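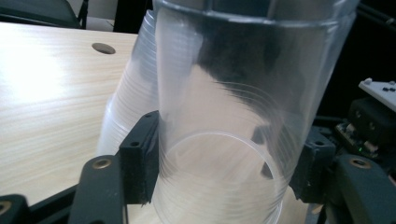 April, 8:40 am. Room 219

Cups. Whole morning on cups, so writing it down properly this time so we don't do it again in the fall.

Background for whoever reads this later: Nonach is the two-part resin we're using on the Tsoukalas job (the replacement knobs and drawer pulls). Gets mixed in clear plastic cups. The old cups are gone, the new ones are from Hollen, and the new ones nest tighter. Much tighter. Tall stack is nice to look at, takes no room on the table, and then you go to pull one off with a gloved hand and get a clump.

What happens with a clump: you think you have one cup, you pour part A, you set it on the scale, and the weight is off by a cup or more. If you tared with the clump then fine. If you tared with a single and then swapped, not fine. Did exactly that on the second pour yesterday afternoon. Pull came out soft on one side, still tacky this morning, fingernail goes right in. In the bin.

So. Things tried, in order.

Twisting. Hold the stack low, twist the top cup a quarter turn and lift. Works OK on a stack that hasn't been squeezed. Once the stack has been pushed down into the sleeve hard, twisting just turns the top few together.

Pinching under the rim. Better. Thumbnail under the top rim and a little push upward, go around to the other side, same again. Slow with gloves. Gloves catch. Tore one.

Blowing across the top. Spyros says this is how they did it at the juice stand. No. Also we are not blowing into mixing cups, spit and Nonach do not go together. Struck from the list.

Rolling the stack on the table under a flat palm, light pressure, then standing it back up. Surprisingly good! Loosens the whole thing at once. Downside is it wants a clean table, and the table in 219 has never been clean for a whole day. Wiped with alcohol first, then put down kraft paper. Paper is the part everybody will skip. Please don't skip it.

Warm vs cold. Left one sleeve on the windowsill in the sun over coffee and one in the cabinet. Couldn't tell a difference. Did not try the fridge and don't think it's worth it.

Best so far: roll first, then split the tall stack into short ones and stand them rim down on the paper, side by side. Top cup of a short stack comes off easy with the thumb trick. My guess is the weight and the pushing down are what jam them, and a short stack doesn't get pushed. Only a guess. Haven't tested it apart from the rolling.

10:15

Rims. Had a closer look at how they sit. Every cup goes nearly all the way into the next, what's left showing is only the rim, so down the side of the stack you get rim rim rim, thin lines very close together. Hardly any gap to get a nail into. The old ones had a step molded in partway down the wall so they stopped short of each other. That step was the whole trick and we never noticed it until it was gone. If anyone orders again, look for the step. Ask for a sample before taking a full case.

Clear vs. translucent: through one wall it's clear enough. Through a whole stack it goes kind of frosty and you see shapes and not much else. Matters for inspection. I was checking for dust and lint by looking through the stack, and that's no use, you see the table and whatever is behind it all smeared into gray and beige and you could miss a hair easily. Pull the cup, hold it to the window, look in from the top. Then pour.

Static. These pick up lint something awful when pulled apart fast. Slow pull is better. Wiping the inside with a dry cloth makes it worse, don't. I tip them over and tap once. If there's still lint in it that cup goes to the pigment pile, doesn't matter for pigment.

11:30

Weights. Put a few singles on the small scale, one at a time, same spot on the pan. They're close to each other but not the same. Not going to write a table, the point is only this: tare the cup you are going to pour into, every time, with that cup on the pan. Don't tare once in the morning and go by memory. I know that's on the sheet on the door already. I also know who wrote the sheet and it was me and I still did it.

Test for doubles before pouring: tap the rim with a pencil. Single rings a bit, double sounds dead. Spyros can hear it, I can half hear it. Second test, pinch the wall gently near the rim. A double pushes back. Both are quick so do both.

Third test that doesn't work - holding up to the light and looking for two rims. With the tight nesting they read as one thick rim unless you tilt it and look for it.

Noon

Sleeve storage. The plastic sleeve they come in is fine until opened and then it's a dust sock. Cut end curls back, cups slide out onto the floor. Lost a short run of them that way and they've gone to the sink for brush rinsing. Put the open sleeve in one of the tall lidded tubs from the Ito cabinet (the gray cabinet by the door, label is still his). Fits with the lid on if you take the top few cups off first.

Don't lay opened sleeves flat on the top shelf. They bow. A bowed stack leans when you stand it up and then you have to keep a hand on it, and a hand on it is how they get squeezed. You see how this goes.

Standing a tall stack on the bench by itself: ok for a minute, not ok near the mixing side. One elbow. Short stacks only on the mixing side from now on.

1:50 pm

Real pour with the new routine. Rolled, split, stood rim down, thumb off one, tapped, pinched, tared, poured A, poured B, stirred with the flat stick, scraped sides, into a second clean cup, stirred again. The double-cup stir is how the Nonach people want it and I'd been getting lazy on it. Two pulls cast. Will look tomorrow morning before the kettle's on.

Noticed while stirring: the ribby part of the wall (where there's texture) holds unmixed B. The flat stick doesn't get into it. A rounded stick does a little better. The second cup takes care of most of it as long as you DON'T scrape the first cup out at the end. Leave that last bit. It looks wasteful and it is the part that ruins the casting. I've now typed this in three places.

Cup floor is a little domed in the middle. Stick rides up over it. Go around the edge of the floor on purpose, slow, a few turns each way.

Heat: cup got soft in the hand with the bigger batch left sitting. Not melted, just soft, and it sagged when I picked it up. So no big batches left in these. Mix, pour out, done. If we need a big batch for the tray, use the white tubs.

2:40

Spyros came by from 414 and wanted to know if he could have some of the cups for seedlings. Yes from the dropped ones, no from the sleeve. He'll have to poke the holes himself, they crack if you push a nail straight through, warm the nail. He took the lid off the pigment while he was here and put it back crooked, fixed.

He also asked why not go to paper cups. Wax coating, that's why. Came off in the mix last year and we had the fish-eyes all over the surface. Unwaxed ones soak through. Silicone reusable cups would be the grown-up answer and I'd like to have a couple for the standard batch size. They peel clean when the leftover has cured. But you can't see the bottom through them and I like seeing the bottom.

Pricing - didn't do it. Somebody with a better mood should write to Hollen and ask about the stepped kind. I'll do it if it's still on the board tomorow.

4:05

Cleaning up. Used cups: let the leftover cure in the cup, then flex it and the puck pops out. Cup can be used again for pigment or for soaking brushes, never for mixing. Reused cups get a black marker stripe across the bottom. If it has a stripe it does not go back on a clean stack, ever. Found one striped cup on a clean stack last month, took half an hour to go through the rest.

And don't nest used cups into each other wet. They'll be one cup by morning.

Paper changed, table wiped. Short stacks left standing rim down under the clear bin, on the wood side of the room, away from the sink. Tall sleeve is in the tub. The stuff left on the table is for tomorrow, don't move it.

To do
- look at the two pulls, fingernail test on both sides of each
- write Hollen re: stepped cups, ask for a sample
- rounded sticks, we have over 2 bags somewhere, check under the sink
- redo the door sheet, add the roll and the tap
- try the short stacks WITHOUT rolling, see if the rolling does anything
- tell Tsoukalas the soft pull is being recast, should still make the end of April
- marker is dry, new marker

One more before I go. Pulled a cup off a short stack just now with bare hands, no rolling since this morning, and it came off single first try. Then the next one was a double. So who knows. Tap them.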